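Lunch Counter Gallery — Sandwiches, Trays and Too Much Plastic Wrap

Hi and welcome to the sandwich page! I started making wrapped lunches for the Getlow market stall last spring, and people kept asking me what goes in them and how I get them to stand up on the tray, so I figured I'd put it all on one page. I'm not a chef. I'm a person with a good bread knife and a very small kitchen, and I have now made 1,475 sandwiches for other people to eat (I keep a tally on the inside of the pantry door, it's getting crowded in there).

Most of the recipes came from me fooling around on slow evenings. The pickles are all thanks to Uyên Ngô, who used to run the Tôn lunch counter and let me stand behind her for a whole winter asking annoying questions. If you like the tangy stuff in my fillings, that's her doing. She also taught me to cut after wrapping and I've never gone back.

On to the good part!

The double-decker

Three slices, two fillings, and you get to see both of them from the side. It's the one people point at. I use a plain soft white loaf for it, the kind that squishes if you look at it wrong, and I like something green and crunchy in one layer and something red in the other. The red side always ends up fatter. I've tried to even them out and I just don't want to — the red side is the best bit, so it gets more room.

For the green layer, slice it as thin as you can stand and shake it out in a dish towel first. Same for tomatoes if you're using them: salt, ten minutes on a paper towel, pat dry. Butter goes all the way to the edges, on both sides of the middle slice too. I skipped that once for a big December order and had a whole row of soggy middles by noon, which I had to eat myself for two days.

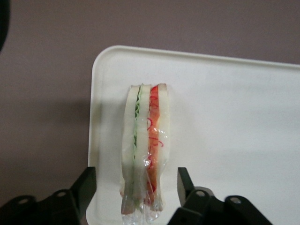 Then there's the wrapping, and I could go on about wrapping for a long time. Pull it snug around the sides, tuck the extra underneath, and don't fuss with it after that. I buy the big Mustix roll, 3,000 feet of it, and it lives on top of the fridge where I can only reach it with a stool. Clear wrap is a must for me. I tried paper for a month and it looked very charming and sold almost nothing, since people want to see what they're getting!

I stand them up whenever I can. Lying flat they all look like the same slab of bread, but on end you get the stripes, and the stripes are what sell a sandwich. A sharp knife helps more than anything. Saw, don't press, and wipe the blade between cuts or you'll drag red all over your nice pale bread (ask me how I know).

A word on trays

I get more emails about trays than about food. White, every time. I had a dark green one from Funomier that I loved, and every filling looked sad on it, so now it holds my mail. Rounded corners are easier to wipe down, and a low rim keeps things from sliding when you're carrying one in each hand and opening the door with your hip. Skip anything with a pattern, you'll be sick of it by the second week.

What's next

I'm working on an egg one with lots of chives and a beet one that turns everything pink, including me. Pictures when they behave. The pickle recipe is coming as well, once I've talked Uyên into letting me write down her amounts — she measures by the handful and her hands are much smaller than mine, so my first three jars were a bit much.

Last month this page had 1,032 visits, and I'd guess half of those were my mother. Hi, Mom! If you make a double-decker at home, send me a picture and tell me what you put in the red layer. I read everything, usually late at night with a sandwich.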